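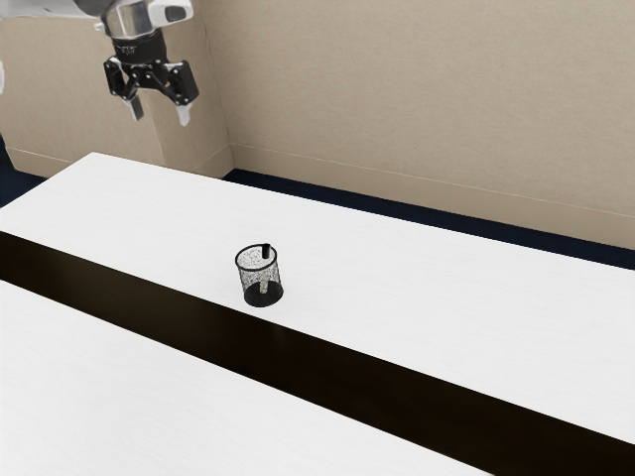

The fingers wouldn't line up, and Gayan Sikder was having the best morning of his month.

He had come in at six with a thermos and a bag of hex keys, and by seven he knew the trouble was in the left finger. It closed a hair before the right one. You'd never see it by looking, but the pen told him! Every time the gripper picked the pen out of the mesh cup, the pen tipped toward the wall, like somebody leaning over to hear gossip.

"It's two millimeters," Bensaid said from the doorway, coat still on. "Gremcombe said they could live with two."

"Gremcombe hasn't met this arm."

She laughed and went to find coffee. Gayan sent the arm up to its parking spot above the back of the table, fingers open, and got his face in underneath. Oh, it was lovely under there. All those little black links and round pivots, folding against each other, and the two pale pads hanging off the end like the hands of a pianist waiting for the lid to go up. He worked each joint with his thumb. First one, fine. Second, fine. The third had a tick in it.

He felt it again to be sure. Tick.

"Storkus!" he yelled, which was the name on the old parts cabinet and also, by now, the name of the parts cabinet. He pulled out drawer 61 and there they were, the bushings, in a paper envelope with his own handwriting from October. He could have kissed it.

The old bushing came out on the second try. It had worn to an egg shape (you could roll it across your palm and feel it limp) and he put it in his shirt pocket to show Bensaid. The new one went in with one push and a click so clean that he took it out and did it again. Then a dab of grease, the pin, the clip, and the clip again after it shot across the room and under the radiator.

"Are you on the floor?" Bensaid asked.

"I'm on the floor. Read me the zero for the left finger?"

She read it off the screen, he tapped it in, and they both stepped back behind the line. Gayan pressed the green button. The arm swung out over the white tabletop, slowed above the cup, and dropped. The pads closed on the black cap together, truly together, with one soft sound where there used to be two.

Up came the pen, straight as a flagpole.

"Again," said Bensaid, and she had put her coffee down.

They ran it until nine, when Grutov phoned from downstairs to ask what all the shouting was.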